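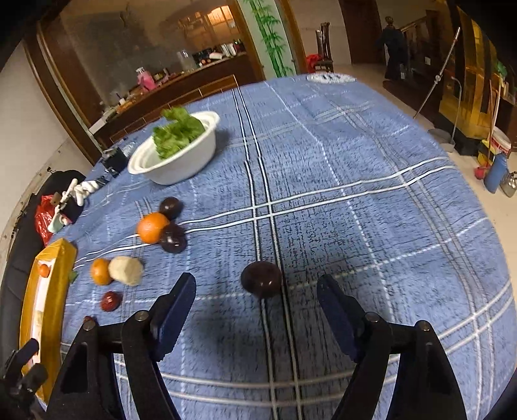 Figure 10.1 Plums, citrus, and a bowl of lettuce on a plaid tablecloth.

Search this book Enter a keyword Go

May
By Godfrey Chege

Chapter 10
What Is a Fruit?

Ask ten people to sort a table of groceries into fruits and vegetables and you will get an argument before you get two piles. Wonderful! Arguments like that are where plant science starts, and this chapter will give you plenty to argue with.

Look at the dark purple plums in Figure 10.1. A plum grows from the ovary of a flower. The thin skin, the juicy flesh, and the hard stone all come from the ovary wall, and the seed sits safe inside the stone. Botanists call this kind of fruit a drupe. Peaches and cherries are drupes too, and so are olives (try telling that to somebody eating pizza).

The tangerine is built on a different plan. Its peel is full of tiny oil glands, and the part we eat is made of juice sacs packed into segments. Fruits of this type have a name of their own, hesperidium, and it is one of my favorite words in the whole book. Say it out loud a few times!

Lettuce is a leaf, plain and simple, at least on the plate. Leave the plant in the garden long enough, though, and it sends up a tall stalk with small yellow flowers. Each flower can make a tiny dry fruit, the thing we call a lettuce "seed" when we buy it in a packet. We will cut some open in Section 10.3.

"Vegetable" is a kitchen word. It can mean a root, a stem, a leaf, a flower bud, or even a fruit, as with cucumbers and peppers. Keep both meanings in your head as you read, the cook's and the botanist's.

Before You Read

Choose five plant foods from home. For each one, write down which part of the plant you think it is and what clue led you there. Keep your list, as you will need it for the Masanja Garden activity on page 326. If you have forgotten the parts of a flower, turn back to the diagram on page 249.

Key terms: ovary, drupe, hesperidium, seed

Last updated: May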